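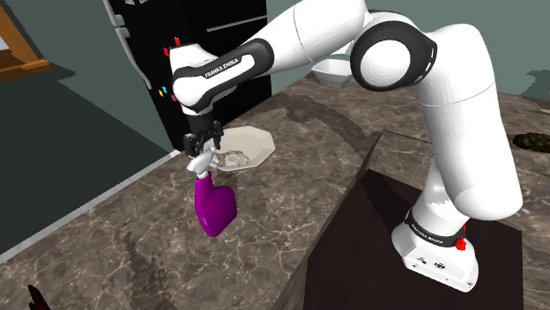 Parent Conferences, My Second November

I finished the last parent conference at twenty past seven in the evening, and when I came home I ate cereal standing up in the kitchen. My voice was almost gone. Last year I was too nervous to write anything after conferences, so this year I want to put some thoughts down before I forget them.

For new readers: I teach third grade, and this is my second year in an American school. Before that I taught for 11 years in another country, where we did not have conferences like these. We had one big meeting, all the parents sat on the small chairs, and the teacher read the marks aloud. Yes, aloud, with names. When I told this to Judit Rácz, who teaches in the room next to me, she put down her coffee and asked me to say it again.

So the private talk of fifteen minutes was a new thing for me. In my first year I prepared a script for every child. I wrote full sentences, because I was afraid my English would run away in the middle. The parents were polite, but I was reading to them, and one father looked at my paper more than he looked at me.

What I changed this time

I made one half page for each child. On the top I wrote something I had seen the child do in the last two weeks. It could not be "she is a nice girl" or "he works hard." It had to be a real moment. For one boy I wrote that he stayed with the same division problem through the whole snack time and forgot his apple. His mother laughed very much, and after this it was easy to talk about his reading, where the news was less good.

Under this I put two work samples, one from September and one from now. I did not say much about them. I turned the papers to the parents and waited. Waiting is hard for me — in my language silence at a table means somebody is offended — but the parents almost always began to speak, and they often saw the same thing that I wanted to tell them.

At the bottom I left an empty line with the words "What should I know?" I asked this question to everyone. I learned that one child shares a bed with a grandmother who snores. I learned that another one is afraid of the bathroom at the end of our hallway because the light goes off by itself. He never told me this in three months! Now he uses the one near the office.

What I still do badly

Time. I was eleven minutes behind before the first break, and I stayed behind all evening. Sudheer Nair, our assistant principal, walked past my door and pointed at his wrist in a friendly way, but he pointed two times. He told me later that he stands up when there is one minute left, and the parents stand up also. I tried it with my last three families. It worked with two of them. The third family was happy to continue the conversation standing.

I also still have trouble with the soft language. American teachers say "we are working on" and "he is growing in this area." When I say such things I worry that the parent goes home and thinks there is no problem. When I say it in my own way, I worry that I sound like a judge. With one family I said directly, "He reads below the level and I am concerned," and then I explained my plan for small group in the mornings. The mother wrote it all down and thanked me. Maybe direct is okay if there is a plan right behind it. I am not sure. I would like to hear what others do.

One more small thing. Hema Devadiga from the front office found me a round table to use instead of my desk, so that I could sit beside the parents. I want to keep it for reading groups, if I can find where to put it. Right now it blocks the cubbies, and the children climb around it to reach their coats.

Tomorrow we begin the unit on maps, and I have not copied one single page for it. If you have a good activity for teaching scale to eight-year-olds, please leave it in the comments. Last year I used the playground and a ball of string, and the string is still in a knot in my closet.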